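Last revised February 19, 2019. Maintained by Burgi Hofstetter. Corrections go to Arūnas Žukauskas.

# Gripper comparison on garments: frequently asked questions

**Which grippers are being compared?**

Two: the Ezeani slim finger and the Bovora wide pad. Both fit the same wrist flange, so a swap needs no change to the arm. The controller is the Grurkgate unit in all runs.

**Why are both arms fitted with the same type?**

Mixed pairs were tried in April. When a fold failed, the logs did not show which finger had caused it. Mixed pairs are no longer accepted as comparison runs.

**What counts as one run?**

A run starts with the garment spread on the table and ends when both arms are back at their rest pose. Runs stopped by hand are logged but left out of the totals. The current set holds 1,778 runs.

**Where should the fingers take hold?**

At the two near corners, one arm to each. On a sleeveless top laid sideways, one of those corners is at the armhole and the other at the hem. They behave differently and are scored separately. The hem gives a single edge. The armhole tends to bunch, and a finger may pick up trim, lining or both.

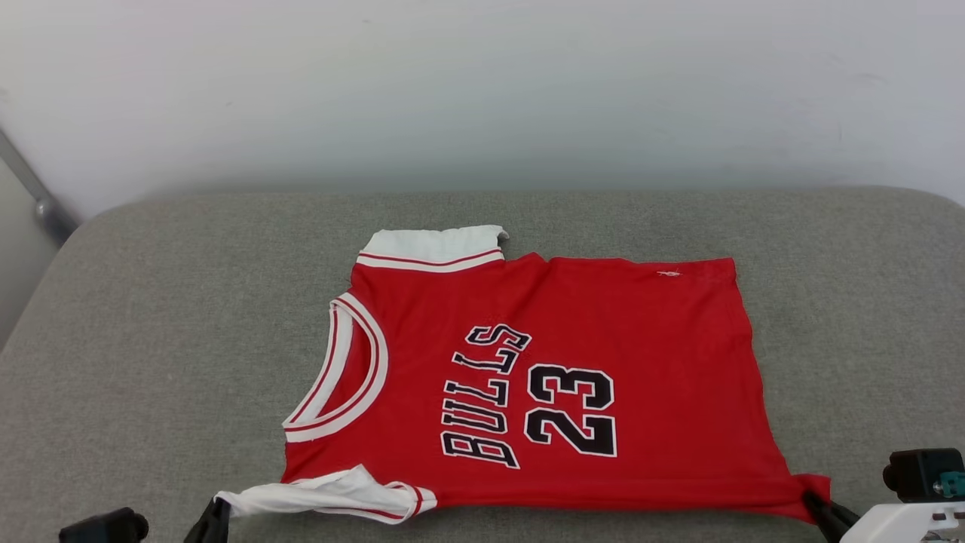

*Sleeveless jersey, neck to the left. Left finger at the bunched armhole, right finger at the hem corner.*

**Does printed lettering affect the grip?**

Not at the corners. It matters for the second fold, where large numbers stiffen the cloth and the crease drifts towards the unprinted side. Note any drift in the comments field.

**Can the grip force be changed between runs?**

No. Force is fixed at 16 N for a full block of 30 runs. Change it only at the start of a new block, and enter the new value before homing the arms.

**The head camera loses the near edge of the garment. What should I do?**

Check the exposure lock first. If the edge is still lost, repeat the extrinsic calibration from the Cendberg manual. Do not move the garment to suit the camera.

**Are the finger tips interchangeable between left and right?**

The Bovora pads are. The Ezeani tips are handed and marked on the inner face.

**Who can release a new controller build?**

Müzeyyen Baysal or Nivaldo Frota. Results from unreleased builds are stored under a separate tag and cannot be merged later.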